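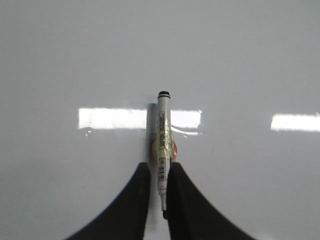 Everyone keeps sending me the new Padilla record, so fine, I listened. Twice. A few thoughts, most of them grumpy.

1/ The press blurb says it was "made in isolation in a cabin." It also thanks a mixing engineer, a string arranger and two co-producers. Crowded cabin.

2/ I don't mind help. Help is good! I mind the cabin story getting more space than the songs. Every folk debut since I was in college has had a cabin, or a barn, or a grandmother's piano.

3/ The single, Hetholm, is the one people are sharing. Nice guitar figure, and the second verse goes somewhere odd. Then a choir comes in and I stopped believing any of it. 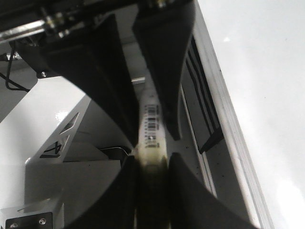
4/ Parveen Niazi told me I'd change my mind after seeing the set live. I went in March. Room holds 150, and more than half of it talked through the quiet songs. The loud ones were fine.

5/ She played Foltard alone with no pedals and it was the best thing all night. On the album it has drums. Why does it have drums?

6/ About the "sold out" vinyl run from Sikonar: the sticker on my copy says it's one of 1,096. I bought it last night, at list price, from the label's own shop. So what sold out?

7/ Somebody will say I'm being hard on a first album. Maybe. But the label is charging full price and calling it a classic before anyone has lived with it for a month.

8/ Tracks I'd keep: Foltard (the live version, if they ever put it out), the first half of Hetholm, and the short instrumental near the end – no title on the sleeve, just a blank line.

9/ I'll go see her again if it's a seated room. Not buying the deluxe edition.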